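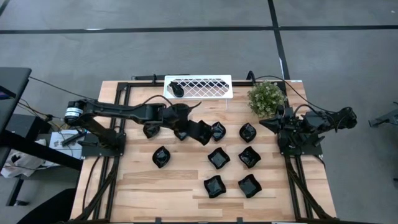

Cleaning, checking and stacking gloss black square dishes

Applies to: small square serving dishes with a gloss black finish and a wavy or curled rim, in ceramic, glass or melamine. Flat-rimmed plates can be handled the same way but need less care at the stacking stage.

Gloss black shows three things that white tableware hides: limescale, fine scratches and fingerprints. A wavy rim adds a fourth problem. The dishes will sit inside each other in some positions and rock in others, and a rocking stack wears the finish at the points of contact. The procedure below deals with all of these in one session. It was written for the dishes at the Fleswood hall kitchen and has since been used without changes at Bridton.

What you need

Washing-up liquid, plain, no added abrasive
White vinegar
A measuring jug marked in millilitres
Two soft cloths, one for washing and one for drying
A lint-free polishing cloth, 300 gsm or heavier
Felt or thin foam sheet for separators
Scissors and a ruler
A table large enough to lay the whole set out in a single layer
A desk lamp or a window to one side

Do not use scouring pads, cream cleaner or the green side of a sponge. On black gloss the marks they leave are permanent.

Step 1. Lay the set out

Put every dish face up on the table, with a gap between each one and its neighbours. Rows are useful but they need not be exact. The spacing on the table at the top of this page is adequate: the rims do not have to line up, provided there is room to lift any dish without knocking the next.

A bare wooden table is a good surface for this job. If the top is glass, stone or tile, put a cloth down first. Anything that lives at the back of the table, such as a plant or a letter rack, can stay where it is if the full set fits in front of it.

Keep the dishes face up at this stage. Turning them over puts the weight on the high points of the rim, where a glaze or coating is usually thinnest.

Step 2. Inspect under side light

Switch off the ceiling light and work from the window or lamp. Overhead light produces a single bright patch in the well of each dish and hides most of the surface. Light from the side picks out scratches as thin grey lines and scale as a dull film.

Check each dish in this order:

Rim. Run a fingertip along the full edge, including the outward curls at the corners. A chip too small to see can be felt easily. Any dish with a sharp edge is withdrawn.

Well. Look for grey lines. Lines that can be seen but not felt are cutlery marks and may clean off. Lines that catch a fingernail are scratches and will not.

Walls. Look for a cloudy band at a constant height. This is scale left by standing water.

Base. Lift the dish and look underneath. An unglazed foot ring on a ceramic dish is rough and will scratch whatever is stacked below it.

Sort as you go. Sound dishes stay in place, dishes for descaling move to the left, and withdrawn dishes go on a separate tray away from the table.

Step 3. Wash

Use warm water. Hot water dries quickly on the rim and leaves spots before you can get to them with a cloth.

Wash one dish at a time. Do not fill the bowl with dishes and fish them out, as the corners strike each other under the water. Work the cloth into the folds of the rim from the inside, then from the outside. Grease collects on the underside of each curl, and a dish that looks clean from above will often leave a smear on the shelf.

Rinse under a gentle running tap and stand the dish on its base to drain for a minute. Do not lean it on its rim.

Step 4. Descale

Only for dishes with a cloudy band or film. Leave out this step for any dish with a metallic trim or a printed pattern.

Mix 200 ml of white vinegar with 300 ml of warm water. Wet a cloth with the mixture, lay it over the affected area and leave it for five minutes. Wipe, rinse well and repeat once if a film is still visible. If there is no improvement after the second application, the surface is etched and the cloudiness is permanent. The dish can still be used, but store it at the bottom of the stack so that it comes out last.

Mix a fresh batch each time. The Perrin descaling sachets kept in the Fleswood cupboard are for the kettle and should not be used on tableware.

Step 5. Remove cutlery marks

Grey marks from knives and forks are metal deposited on top of the finish. On ceramic and glass, make a paste of bicarbonate of soda and water, thin enough to pour, and rub it in with a fingertip using light pressure. Rinse and look again under side light. Stop as soon as the mark has gone.

Do not use the paste on melamine. It is soft enough to be dulled by bicarbonate, and a dull patch on a gloss black dish is more noticeable than the mark it replaced.

Step 6. Dry and polish

Dry with the soft cloth first, then go over the dish with the polishing cloth. Start with the underside and finish with the well. Hold the dish by two opposite sides through the cloth. From this point on, bare fingers will leave prints.

Return each finished dish to the table and leave it for ten minutes. Water trapped in the folds of the rim runs down into the well during this time. Wipe it out before stacking.

Step 7. Cut the separators

Measure the flat part of the well from wall to wall, not the outside of the rim. Cut a square of felt 13 mm smaller than this in both directions. A separator cut to the full width rides up the walls and lifts the dish above it, and the stack becomes unstable.

You need one separator fewer than the number of dishes in the stack. Round off the corners with scissors. Felt sheds fibres when new, so shake each piece outdoors before use.

The separators at Bridton were cut from Hernis drawer liner, reference 786, which is thin and can be washed by hand. Kitchen paper will do for a short period but it holds damp.

Step 8. Find the stacking position

A square dish can be placed on another in four positions. If the rim is wavy and was formed freely, only one or two of them will sit flat.

Place a separator in the bottom dish. Lower the second dish on to it and press lightly on each corner in turn. If it rocks, lift it, turn it by a quarter and try again. When it sits without movement, put a small pencil mark on a strip of masking tape on the underside, facing the front of the shelf. Repeat for each dish. The tape marks then line up whenever the stack is built correctly.

If a dish rocks in all four positions, try it on a different partner before giving up on it. A dish that will not settle on any other goes on the top of the stack.

Limit ceramic stacks to six dishes. Lighter melamine dishes can go to eight if the shelf is deep enough to keep the whole rim clear of the front edge.

Step 9. Put away

Carry the stack with one hand flat under the base and the other resting on the top dish. Do not lift by the rim. Leave a hand's width above the stack so that the top dish can be raised straight up.

If the dishes are used less than once a month, lay a clean cloth over the stack. Dust on black gloss has to be washed off, as wiping it dry causes fine scratches.

Faults and remedies

White spots after drying: hard water. Dry sooner after rinsing, or add a splash of vinegar to the final rinse.

Rainbow film in the well: detergent residue. Rinse again in plain warm water and polish.

Dish sticks to the one below: damp separator. Remove it, dry both dishes and replace the felt.

Grey ring on the inside of a dish: rough foot ring above it. Check that the separator covers the full ring, and cut a larger one if it does not.

Tape mark no longer faces forward: a dish has been put back turned. Rebuild from the bottom of the stack.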